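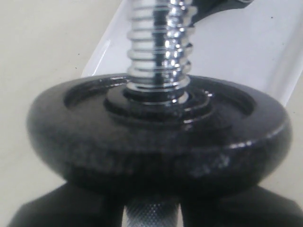

Malow estate, carburettor job, part 1. It has sat since October and would start, then die at 900 rpm once warm. Ignition ruled out first: points gapped, new condenser, timing checked with a strobe. No change.

Part 2. Float bowl off. Fine brown sediment in the bottom and a needle valve with a visible step worn into the tip. Fuel level was 3 mm too high. Replaced needle and seat as a pair from the Trudadar kit. The old seat needed a 7 mm socket and a lot of patience.

Part 3. Throttle spindle has side play. Spray carb cleaner at the spindle ends with the engine idling: revs change, so it is drawing air. Bushes ordered from Jang. The body will have to be reamed to take them, and I would sooner pay a machinist than do that with a hand drill.

Part 4. Idle mixture set for now with the screw one and a half turns out, then trimmed by ear. It holds idle hot, but the plugs are sooty on cylinders 2 and 3. Mileage since the last set of plugs: 458.

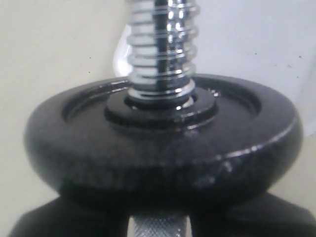 Geum-ok Yoo replied that sooty plugs on two neighbouring cylinders sounded more like a head gasket weeping between them, and asked for compression figures before any more money went on the carb.

Part 5. Fair point. Compression test is next, engine warm, throttle wide open, all plugs out. The gauge is on loan to Eun-seong Na until the weekend. Figures will go under this post.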